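Search tickets Go
Home My tickets Knowledge base Downloads Log out

Ticket 898
Product: Flendevora, desktop version, with the Dirnora index add-on
Subject: Index points to wrong pages after export to PDF
Opened: February 16, 2019
Status: Solved by customer

First message

Good morning. I prepare the printed handbooks for the surgery courses at our school in Prukov. I am not a programmer, so please excuse me if I use the wrong word for something. I will try to write everything in the order in which it happened.

The handbook has 12 chapters and one index at the end. The index is made by Dirnora. When I look at it inside Flendevora, all the page numbers are correct. When I export to PDF, the numbers are correct up to the end of chapter 3, and after this they are too low. In chapter 4 they are too low by one page. Near the end of the book they are too low by four pages. The table of contents stays correct the whole time, and this is what I do not understand, as I believed both are built from the same page list.

What I tried before writing to you:

I closed the program, opened it again and rebuilt the index with the button "Refresh all". There was no change.

I deleted the index completely and inserted a new one. It had the same wrong numbers.

I exported only chapter 4 as a separate file. In this case the index for the chapter was correct.

I exported on the second computer in our office, which has an older Windows. The numbers were wrong there also, and in the same places.

Reply from support

Thank you for the clear report. Please send us the export log and tell us whether the document uses blank pages between chapters. Please also tell us if your pictures are embedded or linked.

Second message

I attach the log. The pictures are embedded, all of them. Each one stands on the text line with its caption under it, in the style "Figure small".

Concerning blank pages: yes, we have them. Every chapter must start on a right-hand page, because the students put the chapters into a ring binder and the coloured dividers go on that side. I do not insert the blank pages by hand. I use the setting "Start on odd page" and the program adds a blank one when it is needed.

I counted the blank pages today and I think there is a connection. The first three chapters end on even pages, except the third, so the first blank page comes just before chapter 4. This is also where the first error begins. In the whole book there are four such blank pages, the same number as the error at the end.

I also made a short test document of 20 pages with only text, one of our pictures and five index words. The error appears in it as well, so I attach this one instead of the big file, which is too heavy for your form. 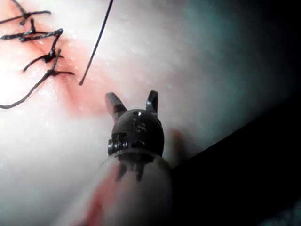 Figure 1. Grasping instrument, jaws open. The number 15 is on the metal below them.

In this test the word "grasper" is on page 15 in the PDF, and the index says 14. Please do not mix this with the 15 in the figure, they have the same number only by accident. The blank page in the test is page 8. The words before it are correct, and the words after it are all one too low.

Reply from support

We can repeat the error with your test file. Dirnora reads the page list before the automatic blank pages are added, while the table of contents reads it afterwards. We have passed this to the developers. A correction is planned for the version in May. Until then, please try the option "Keep blank pages in layout" under Export, Advanced.

Third message

I could not find this option. In my menu under Advanced there are only "Compress pictures" and "Include fonts". Is it possible that it has another name in my language version? I changed the menus to English for a moment and I still did not see it.

Reply from support

Our apologies. The option is hidden when the profile "Print shop" is selected. Please choose the profile "Custom" first.

Fourth message

Now I found it. With the profile "Custom" and the option switched on, the index is correct in the test file. In the full handbook I compared some 20 index words from different chapters with the pages, and all were right.

One small thing remained. The "Custom" profile does not keep the crop marks, and our printer, Jara, needs them. I switched them on again by hand under "Marks" and saved everything as a new profile. Jara has confirmed that the file is good for them.

If another customer has the same problem, these are the steps which worked for me:

1. Export, profile "Custom".
2. Advanced, switch on "Keep blank pages in layout".
3. Marks, switch on the crop marks if you need them.
4. Save as a new profile, then refresh the index and export.

The order in step 4 is important. When I refreshed the index before saving the profile, I received the old numbers again.

You can close the ticket from my side. I would be thankful for a short message when the correction is ready, so that I can go back to the normal profile.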